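Elska Mernum Demonstration Kit

Home / Products / Teaching and Teleoperation / Mernum

Article no. 229
Availability: on order

Mernum is a desktop kit for teaching mobile robots by remote control. The operator drives the robot along a route, the kit records what the robot sees and which commands the operator gives, and the recording goes to your training software as one demonstration. The same hand controller works with a real vehicle and with a simulated one, so the operator does not need to learn two ways of driving.

We developed Mernum for teams which work on sidewalk robots: delivery, inspection, small cleaning machines. It can also be used indoors, but most of our default settings are made for outdoor speeds.

What is in the box

Hand controller with two sticks and a stop button
Recording unit
Foot pedal for marking the start and the end of a demonstration
Two USB-C cables, 2 m
Power supply with plugs for US and EU
License for Orkus street simulation, one seat
Printed quick guide

A computer for Orkus is not included. Please see the requirements at the bottom of the page before you order.

How a demonstration is recorded

Connect the controller to the recording unit and select the vehicle. Press the pedal once and drive. Both sticks are proportional: the left one gives forward and reverse speed, the right one gives the turning rate. When you release the sticks the vehicle slows down and stops by the ramp which you have set. Press the pedal again to close the demonstration.

If the operator made a mistake, it is possible to hold the pedal for two seconds. The demonstration is then kept, but it gets the mark "do not train". We recommend keeping these recordings. Many customers use them later for testing.

A correction can also be recorded. In this mode the trained policy drives and the operator only takes over when it is necessary. As soon as a stick leaves its center position, the operator has the control, and the recording shows from which moment the commands were human. Giving the control back is done with the pedal, never automatically.

Practice streets in Orkus

The simulation license contains the Coutinho district, a set of city blocks with sidewalks, crosswalks and street furniture. Operators can practice there before they drive on a public street, and the demonstrations have the same format as the real ones. You choose a start point and a goal point on the map, and Orkus saves both together with the route.

Small objects can be placed on the ground, and this is worth doing. A banana peel on the concrete is low and thin, and you must decide whether your robot should pass over it or go around. Show it the same way every time. At corners the question is a different one: where to wait, and at which point to leave the curb. In the Coutinho district you can train both in one session. 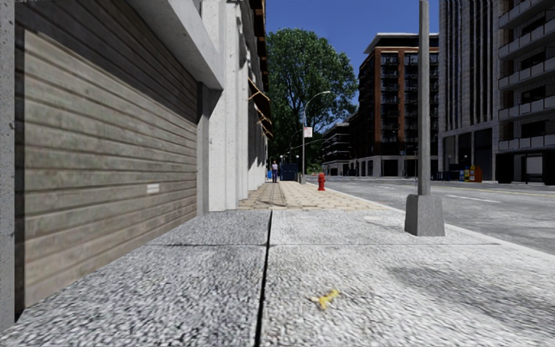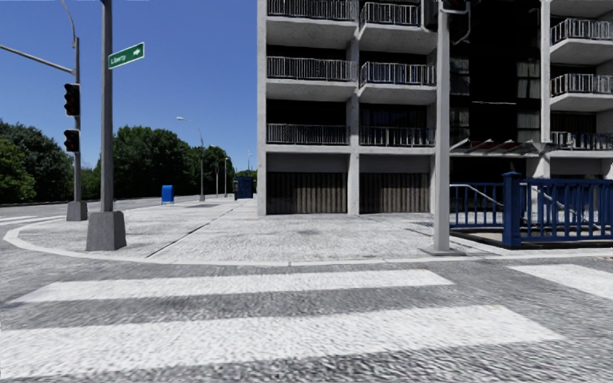
Coutinho district in Orkus. First picture: sidewalk with banana peel and fire hydrant. Second picture: corner with crosswalk stripes, Liberty street sign and blue mailbox.

Advice for good demonstrations

Drive calmly. A policy trained from nervous steering will also steer nervously, and this is difficult to remove later.

Decide the rules before the first recording and write them down. On which side do you pass a pole? How much distance do you leave to a wall or to a fence? If two operators answer differently, the recordings will contradict each other.

Do not always start in the middle of the sidewalk. Place the robot too near to the curb, or turned at an angle, and show how it comes back to a good line. Without such starts the robot has never seen how to recover.

Make pauses. After a long session the stick movements become less exact, even with experienced operators.

Files and export

Every demonstration is a folder with the camera video, the commands and a text file with the settings. Commands are stored with time stamps from the recording unit, so video and commands stay together also when the radio link was slow. The internal memory holds up to 1,000 demonstrations of normal length. Names and notes can be changed after the recording, the commands cannot.

Technical data

Command rate: 49 per second
Weight of hand controller: 500 g
Stick type: magnetic, self-centering
Connection to computer: USB-C
Connection to vehicle: Ethernet, or radio module (sold separately)
Stop button: latching, turn to release
Use: indoor rooms and dry weather

Requirements for Orkus

64-bit Linux or Windows computer with a dedicated graphics card. An internet connection is needed for activation of the license, after this the simulation runs offline.

Please note

The stop button of the controller is a convenience function and does not replace the emergency stop on your vehicle. When you drive a real robot by remote control in public space, please follow the local rules.

Accessories

Radio module for Mernum
Second hand controller for instructor
Carrying case
Additional Orkus seat

Page last changed: 8 September 2024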